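PRESS RELEASE – for immediate use

Dollville opens its home bar evenings in September

Small classes, proper tools, no showing off. Dollville is starting a run of home bar evenings this September, 12 places a session, doors at 7pm. Two drinks each, one with alcohol and one without, and the recipe cards go home with you.

Kit comes from Namska, who are also lending storage for the bottles, the copper wire rack included. 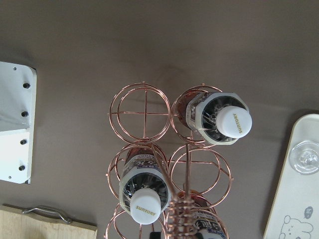
Wanda Dunleavy asked whether people who don't drink would just end up stood at the back with a juice, as happened to her at a tasting last year, and said she would book if the soft list got the same time as the other one. It does – half the evening.

First session is citrus. Cutting, muddling, how much ice is enough, and why bottled lemon juice lets a drink down. 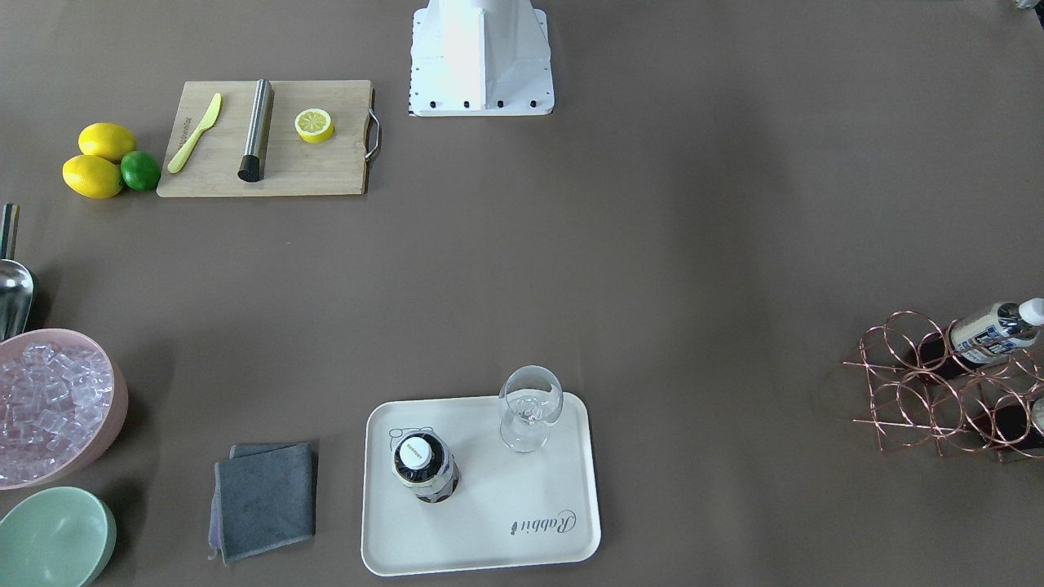
Teaching is by Gwendolyn Lindqvist, who ran the winter course at Cattaneo and wrote the new cards. Beginners welcome, she starts from nothing. Knife work is kept simple, with a yellow plastic knife on the board next to the muddler, and anyone nervous about slicing can have their fruit done for them. Later sessions cover syrups, then tea and soda, then a open night where guests bring there own recipe.

Tickets on sale now from the Dollville front desk. Around 200 people are on the mailing list so please don't leave it late.

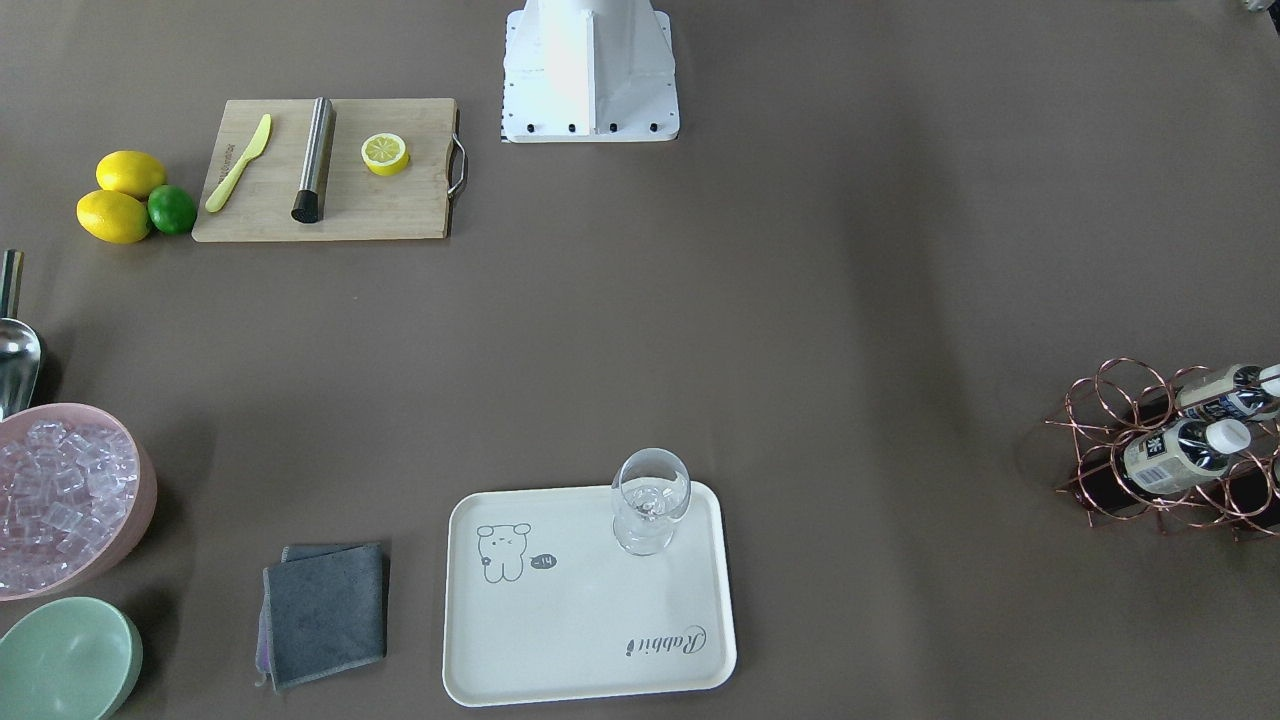 Lemons, lime and ice for the citrus session at Dollville.

Press places: 2 per evening, ask for Ansel Van Dusen at the desk. Larger copies of the pictures on request.

ENDS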